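Frequently asked questions about the supper swap

I get the same handful of questions every time I mention the supper swap, so I finally sat down with a coffee and typed out my answers. I've been running ours in Cillach for a few years now, first with two other households and now with a bigger bunch. If I missed yours, email me and I'll add it (eventually, I'm slow in October).

What is a supper swap?

A group of people each cook one big batch of the same dish at home, split it into portions, and trade. You show up with a lot of chili and you go home with a little chili, a lasagna, a curry, some soup and whatever Ibrahim has decided to do with lentils this month. Everything goes in the freezer and you don't have to think about dinner for a good while. That's really the whole thing!

How did yours get started?

My neighbor Cecilia Akolgo had a new baby and I had a pot of bean stew that was far too big for me. She gave me half a pan of jollof rice in return and we both thought, well, why not do that on purpose? Graciela Cisternas heard about it from Cecilia and asked to join, and it grew from there.

Do I have to be a good cook?

Nope. You need one dish you can make without stress. Mine is still that bean stew, and people still take it. Traian Onu made the same meatballs for his first year and there would have been a riot if he'd stopped.

Where do you hold it?

At somebody's house, and we rotate. You want floor space for coolers and somewhere for people to sit down afterward, because they will stay and talk. We tried a parking lot once, trunk to trunk, and it was quick but kind of sad.
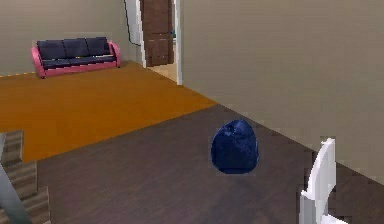

How long does a swap take?

The trading part takes 25 minutes if everyone has labeled their food, and twice that if they haven't. Cooking is the bigger chunk of your day. I start mine in the morning and let it cool while I do laundry. Most of us hang around for an hour or so after the trading, but you're welcome to grab your bag and run.

How many people do I need?

Four households is a nice start. We have 10 now and that's my limit, since past that the portions get fiddly and somebody always gets skipped on the soup. If your group gets bigger, split it in two and compare notes.

What does it cost?

Whatever your ingredients cost you. I usually spend 38 dollars on my batch, and Afia Dankwa once did a gorgeous peanut soup for a lot less. We did have one month where someone brought salmon and someone else brought plain pasta, and there were some looks. Now we just ask people to stay under 60 dollars and make something they'd be happy to get back.

Which dishes freeze well?

Soups, stews, curries, chili, meatballs in sauce, pulled pork, baked pasta, burritos. I'd skip anything with big chunks of potato, which go grainy on me every time, and anything creamy unless you've frozen it before and liked it. Cooked rice is fine if you cool it fast and freeze it right away. Fried food comes out of the freezer soggy and I've given up trying to save it.

What about allergies and picky kids?

Everyone fills in a short form when they join and I keep the list taped inside my cupboard door. Every label has to have the full ingredients on it, including the sneaky stuff like fish sauce or a spoonful of flour. If someone has a serious allergy I tell them plainly that we're all cooking in home kitchens with crumbs in them, and they decide for themselves. Picky kids are easier! Just trade for the plain things.

How do you set up the trading?

Use the biggest table in the house. Everybody puts out one portion of their dish as a sample of what's on offer, and the rest stays in the coolers so it keeps cold. Then we go around in turn and each household collects its share.

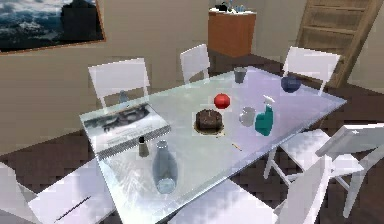 We also leave a few minutes at the end for side deals. Graciela's kids won't touch curry, for instance, so she trades hers to Ibrahim for an extra soup. I don't get involved in any of that. As long as the lids are on and the labels match, people can haggle all they like.

What containers should I use?

Flat ones that stack. Freezer bags laid flat work too and take up hardly any room. Leave a bit of space at the top of anything soupy. We used to lend containers back and forth and keep track of whose was whose, and that made me crabby, so now you swap the container along with the food.

What if someone doesn't show up?

They let me know by the night before and we make do. If they've already cooked, a friend can bring their batch. If they vanish without a word more than once, I have a quiet chat with them, which I hate doing, but I've only had to do it one time.

Can I join your group?

We're full right now, sorry! I do keep a waiting list, so send me your name and the one dish you'd bring. Traian is also talking about starting a second group over by Annan, and I can pass your email along to him if that's closer for you.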